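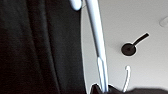
Wrist view with the white rod crossing from the black fabric to the pale surface beside it.

Teaching the arm by hand, part 2: driving by the wrist view
By Lorraine Marsden
August 19, 2023

If you worked through part 1, you already have the Cimuvard arm bolted down, the leader handle paired, and the recording pedal somewhere your foot can find it without looking. Good! Now we come to the part I enjoy most, and also the part where nearly everyone I have trained gets a little seasick at first, so pull up a comfortable chair and take your time.

When you show the arm a job by remote control, you have two views to work from: your own eyes across the room, and the little camera at the wrist. It is very tempting to use only your own eyes. Please don't. The arm will be learning from the wrist view, and if you steer by something the camera never sees, it has no way to learn what you were doing.

Step 1. Find a landmark before you move.
Sit still for a moment and pick out something with a strong edge. A long pale rod against dark cloth is lovely for this, and so is any small dark fixture on a light wall. Plain surfaces are hard going, as you can drift quite a way across one before you notice.

Step 2. Start the recording, then wait a breath.
Press the pedal, count two slowly, and only then begin to guide. Nestor Barredo, who taught me, used to tap the table for each count, and I still hear it.

Step 3. Move in one smooth line.
Go slower than feels natural. If you catch yourself making lots of tiny corrections, stop, let your shoulders drop, and carry on from where you are. A pause does no harm to a recording – a wobble gets copied quite faithfully.

Step 4. Turn the wrist separately.
Try not to reach and twist in the same motion until you have a few dozen recordings behind you. Once the wrist rolls over, walls and furniture lean every which way, and up on the handle no longer matches up on the screen. Keep one straight edge in sight the whole way through the turn and you will know how far around you have gone.

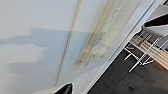
Tilted wrist view: black fingertip at the bottom, a bright diagonal edge, and chrome legs on the dark floor to the right.

Step 5. Check the fingertip.
I like to have at least the end of one finger showing, even just a sliver at the bottom. It tells you where the gripper is in relation to everything else. Look for smearing too. A soft, streaky shape next to crisp lines is worth a second look, and if the streaks go on for a long stretch I record that pass again at a gentler speed.

Step 6. Stop, save, and name it.
Lift off the pedal, let go of the handle, and type a name you will recognize next month. Chelsea Pilkington and I ended up with 279 recordings in our first folder, and far too many of them were called "test".

How many do you need? For a simple reach, start training at 279 if you like – that is what we did, and it was enough to see what was going wrong. For anything with a twist in it, I would plan on 1000, spread over several sittings so you stay fresh.

Part 3 covers sorting the good recordings from the poor ones.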